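Student Projects | Robotics and Making

Teaching an arm to hold a collar upright: our term at Florcombe

By Celeste Herrera and Iñaki Moya
January

Our group had one term to get the school arm to pick up a short black collar and hold it steady on the table. We called the project Lendero. Dardo Sepúlveda wrote most of the control code and Liesbeth Van Beek designed the fingers, which are dark green and have a slot near the base.

The first fingers were too narrow. The collar is round, so it turned whenever the arm closed on it. Liesbeth made the second pair broader and we marked the table with short red lines so that everyone would work to the same spot – before that, each of us had been putting things down wherever we liked and our results could not be compared.

We also had to decide where to grip. The collar has a knurled ring partway down, and closing on the ridges gave a different hold each time. We moved the grip to the smooth part just below the ring.

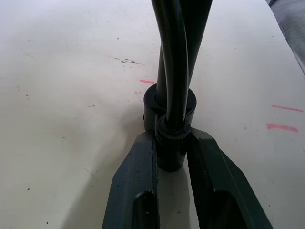

Closing speed mattered more than we expected. At full speed the fingers knocked the collar over before they had hold of it. Dardo split the move into 2 stages, a fast one to get near and a slow one for the last 13 mm, and after that we left the speed alone.

We ran 100 attempts with the final settings. The arm held the collar in 87 of them. Of the 13 failures, most came from the collar being set down too far to one side of the marks. The others we could not explain, and Celeste thinks the table moved when somebody leaned on it.

If we had more time we would add a camera check before the fingers close. The code is 273 lines long and needs tidying before another group uses it. Our notes are in the blue folder in the workshop.

Related projects
Sterano: a line follower for beginners
Sorting bolts by length
Vergara group: a cheap turntable
Building a better cable guide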